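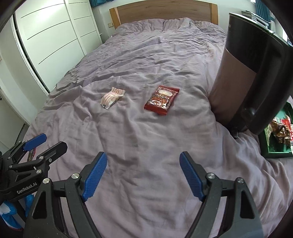
LOWTHER HOUSE RESIDENTS' ASSOCIATION

Minutes of the House Meeting held in the ground floor lounge on 7/25/22

Present: Noeline Bolger (Chair), Uriel Tapia (Housekeeping), Flynn Henare (Second Floor), Torunn Eklund (Accounts), Darcy Costigan (Minutes)

Apologies: None received.

1. Minutes of the previous meeting

The minutes were agreed as a correct record, subject to one amendment. Under item 4, "mattresses" should read "mattress covers".

2. Matters arising

2.1 The landing window on the second floor has been repaired. Flynn Henare reported that it now closes but remains stiff.

2.2 The missing key to the linen cupboard has not been found. A replacement is to be cut. Action: UT

3. Food and wrappers in bedrooms

3.1 Uriel Tapia reported that sweet wrappers and snack packets continue to be left on beds and in bedding. Small items are easily missed in the folds of a duvet, and two had gone through the wash inside covers since the last meeting. In one case a chocolate stain could not be removed and the cover was withdrawn from use.

3.2 Flynn Henare asked whether eating in bedrooms was to be forbidden. The Chair replied that the house rules had never forbidden it and that she did not wish to begin. Torunn Eklund agreed, but considered that residents should clear the bed before linen day.

3.3 It was noted that unopened packets are sometimes found as well. Housekeeping staff have been unsure whether to move them. It was agreed that anything unopened should be placed on the bedside table, and that empty wrappers may be thrown away without asking.

3.4 It was agreed that residents be asked to straighten the duvet and shake out the pillows before nine on linen day. Beds need not be stripped -- this will remain the task of Housekeeping. A notice is to be placed on each landing. Action: DC

4. Bedding and furniture

4.1 Torunn Eklund presented two quotations for new duvet covers. Hendum had quoted 900 pounds and Plolow 680 pounds, both including delivery. The Plolow covers fasten with buttons, and those from Hendum with a zip.

4.2 Uriel Tapia preferred the zip, as buttons are lost in the dryer. After discussion the Plolow quotation was accepted, with the request that spare buttons be supplied. Action: TE

4.3 The Chair asked that plain colours be kept, so that covers and pillowcases may be matched between rooms. Agreed.

4.4 Two headboards on the second floor have worked loose from their fixings. Flynn Henare will tighten them and report if new bolts are required. Action: FH

5. Accounts

5.1 The household fund stood at over 800 pounds before the purchase agreed under item 4. Torunn Eklund advised that no further large purchase be made before January.

5.2 The sum of 300 pounds held for the repair of the dryer is kept separately and is not affected.

6. Any other business

6.1 Flynn Henare asked for a small waste bin in each bedroom on the second floor, where at present there is only one bin on the landing. Uriel Tapia will look in the store for those removed when the Eto wing was closed. Action: UT

6.2 A resident had asked, through the Chair, whether personal bedding may be used. It may, but it will not be washed with the house linen.

7. Next meeting

The date is to be set by the Chair and posted in the hall.

Minutes taken by Darcy Costigan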